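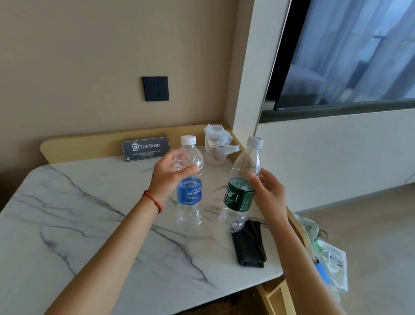

2 min read

Re: Room turnaround at Nandlow, the one-cloth method

Hildegard, thanks for writing it up. I have doubts, and I'd like them on the list before Saturday's changeover.

Hildegard Brinkmann wrote:
> One black cloth does the desk and the fridge front. Bottles go first,
> then wipe, then the sign back against the rail. I'd like all
> 3 floors on this by November. Baumgart managed it without any
> extra hours.

Baumgart has plain laminate desks. Ours are white with dark veins all over, and you can lose a coffee ring in that pattern until the guest finds it for you. I wouldn't trust one pass of anything on it.

Your order doesn't mention bags either. A crumpled plastic bag in the back corner gets wiped round, and then the corner hasn't been done.

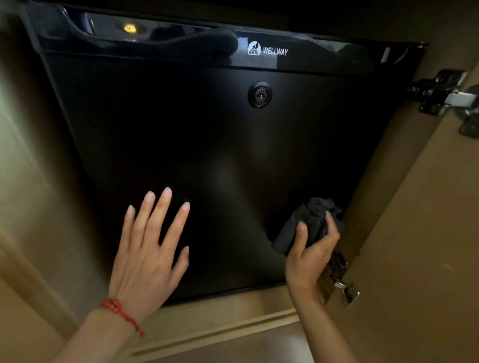
Mini fridge front, cloth on the lower door.

The fridge bothers me more. Glossy black shows every finger, and anyone who steadies the door with a bare hand has to go back over that patch. Do the handle groove along the top first and work down. Has anybody checked who holds the key for the lock? I asked at Gornska and got two answers.

As for using the same cloth on both, no. Whatever was on the desk ends up on the door. We have 300 cloths in the linen store and I can't see what we're saving them for.

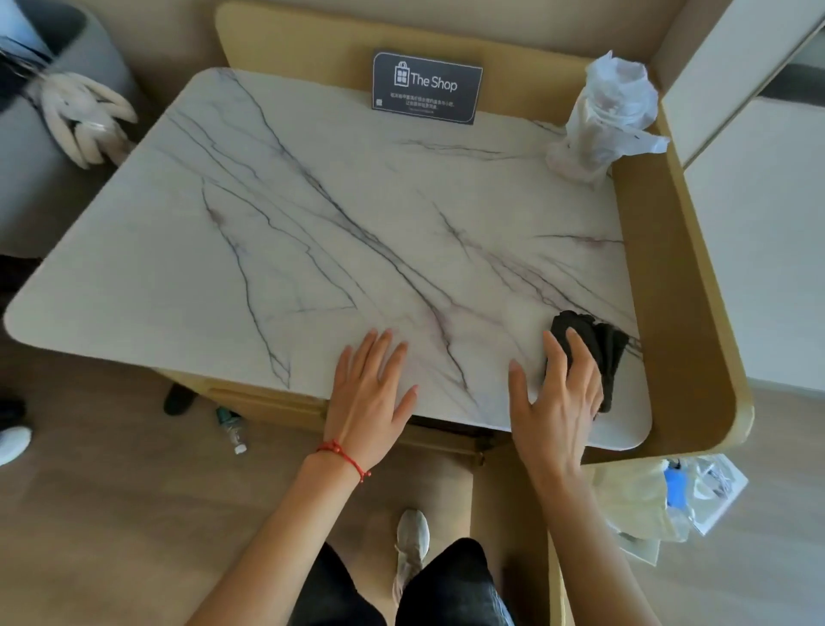
Desk top, right-hand end by the curved side.

That inner corner where the top meets the wood is where I'd look on an inspection. A folded edge might get into it. A bunched cloth, I'm less sure. The rail behind the shop sign wants doing too, so lift the sign off altogether.

I'll try your way in 536 and mine next door and report back. Until then I'd leave the old sheet up.

Dörte Buschmann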